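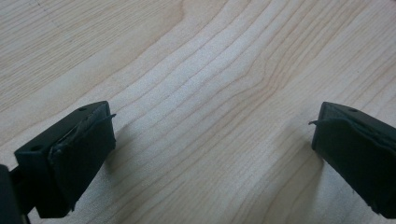 Both fingers open over the bench top, with the corners of the pads lifting.

Gripper pads peeling at the corners: continue the run or stop?

Posted by Puspita Tjoa in Handheld and Arm-Mounted Grippers, Aug 4, 2026

Our department operates a two-finger gripper in the teaching workshop at Larkiston. The fingers are black and rigid, and each has a rubbery pad wrapped over its inner face. On both fingers the upper corner of the pad has begun to lift and now stands out as a small curled flap. The pads are also somewhat wrinkled, and the left one has a crease running diagonally across it.

The log shows 1,633 grasp cycles since the pads were last replaced in January. During the most recent session the gripper failed to release a small cardboard part on two occasions. In each case the part stayed with the left finger after the gripper opened and then dropped onto the bench. No one was hurt and nothing was damaged. The parts are light, and the closing force has not been changed from the value set at installation.

I would be grateful for advice on the following. Is a lifted corner sufficient to explain a failed release? May the corner be glued down as a temporary measure, or must the pad be replaced? Finally, should the tool be withdrawn from student use in the meantime? Our local procedure covers broken fingers and damaged cables but makes no mention of pads.

Natalia Sandoval
Accepted by the poster

A lifted corner can explain a failed release. If the exposed underside still carries adhesive, a light part may stick to it when the fingers open. A thin edge of card may also slip behind the flap and be held there. Either would be consistent with parts remaining on one finger only, although a photograph cannot establish which of the two occurred.

I would replace both pads, including the one that has given no trouble. If only one is changed, the two faces will differ in thickness and grip, and the part may shift as the fingers close.

The procedure we follow at Gisthorpe is set out below.

Disconnect power and confirm that the fingers cannot move before placing a hand between them.
Peel the old pad away slowly, beginning at the corner that has already lifted.
Remove all remaining adhesive with a cleaner that the finger manufacturer permits. Some solvents attack plastic, so the material should be confirmed first.
Allow the face to dry fully.
Apply the new pad without stretching it. A pad that is pulled tight around a corner will tend to work its way back.
Press firmly along the edges and leave the tool idle for the full curing time stated by the adhesive supplier.
Close the fingers with nothing between them, check that the pads meet evenly, and reset the closed position if your controller requires it.

With regard to student use, I recommend withdrawing the tool until the pads have been changed. A dropped piece of card is a minor matter. A person reaching in to free a stuck part while the gripper is powered is a more serious one, and students are likely to do exactly that. I would also add pad condition to the checks made before each session.

Faustino Galindo

We put a drop of superglue under the corner and it was satisfactory for 56 cycles. Then it lifted again. The glue also dried hard, and the parts began to slip at that spot. It may be adequate for finishing an afternoon's work.

Haruna Hirose

I agree with the first reply on replacement and would add one point. Please check the closing force before the new pads go on. A setting that is too high pushes the pad material outward at every grasp, and wrinkles of the kind described are sometimes the result. If the force is left as it is, the new pads may fail in the same manner. Please also record the cycle count at which the lifting was first noticed, as this will give you a basis for setting a replacement interval.

Comment from Puspita Tjoa

Thank you all. The tool has been tagged out and a set of pads has been ordered. I will review the closing force with our technician before they are fitted.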